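How do I level a workbench on a sloping garage floor?
Asked in Home Workshop

My garage floor drops toward the door and I just put in a Nostutden bench, 16 feet along the side wall. A marble set down at one end goes straight to the other. I use the bench for gluing up picture frames, so I need it flat. The legs have no adjusters. Do I shim it, cut the legs, or pour something on the floor?

fernhill_shop
Don't pour anything. The slope is there so water runs out, and you'd have a lip to trip on.

Find the high spot on the floor first. Set that leg down with nothing under it and bring the others up to match. I used plastic shims on mine, then swapped them for leveling feet from Marinho when I got tired of kicking the shims out. Check the top corner to corner as well as lengthwise. A bench can read level both ways and still have a twist in it, and a twist will ruin a glue-up.
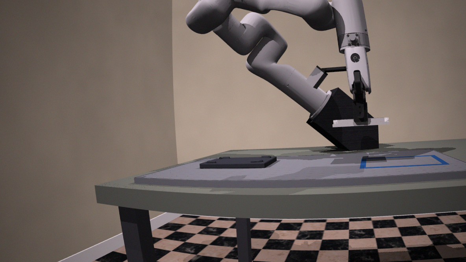 What I'd do, in order:

1. Empty the bench and mark where each leg sits.
2. Drill the legs for threaded inserts. Mine took a 10 mm bit, but go by the package.
3. Screw the feet in all the way, stand the bench up, and raise the low end.
4. Tighten the lock nuts and check again on Saturday or whenever you've had weight on it for a few days.

If the drop is more than the feet can handle, put a block of hardwood under the low legs – pine crushes over time.

dk544
just shim it

old_plank
Agree with the first reply, except I'd bolt the back rail to the wall studs once it's level. I have the Drerkik bench and it walked every time I planed anything. Leave the bolts loose until the feet are set or you'll pull it out of level again.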